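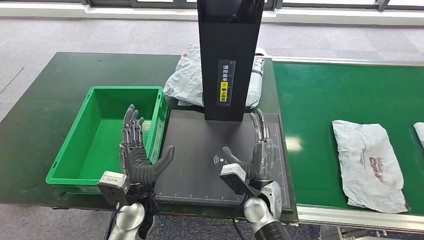 Scanning pad, tower and crate on the green bench. The label on the tower says to place the shipping label facing up.

How to set up a small parcel scanning bench (and what to skip)

Updated 7/20/26

Most advice on packing benches is written by people selling packing benches. I ran one through a full November at Winodier, with 200 parcels on a slow day and 711 on the worst, and most of the extras I was told to buy ended up under the bench. What follows is the part that held up.

1. Put the crate right beside the pad. Sellers like a roller track between the two. For small parcels I don't see the point. A plastic crate with an open top will do, and you can turn it a little if the corner gets in your way.

2. Clear the pad before you start. Nothing lives on it: no tape, no pens, no phone. If your pad has ruler marks along the edge, lay a steel ruler against them once before you trust them for box sizes. I've used a pad where they were off.

3. Flatten the mailer. Poly bags bulge, and a fold across the barcode is the usual cause of a missed read. Press it out from the middle with your palm.

4. Label up, every time. Yes, it's printed on the tower. People still get it wrong by the second hour, so say it out loud to anyone new.

5. Set it down and take your hands away. Waving the parcel around doesn't help, whatever the Zenum quick guide says about "free motion" reading.

6. If it fails 2 times, type the number in. A third try has rarely worked for me.

7. Keep finished bags off the area behind the tower. It looks like handy storage, but that's where parcels get forgotten.

Is a wireless pad worth paying more for? Maybe, if you move the bench often. Lenihan claims 4000 scans on a charge. I never got near enough to check, and I leave mine plugged in.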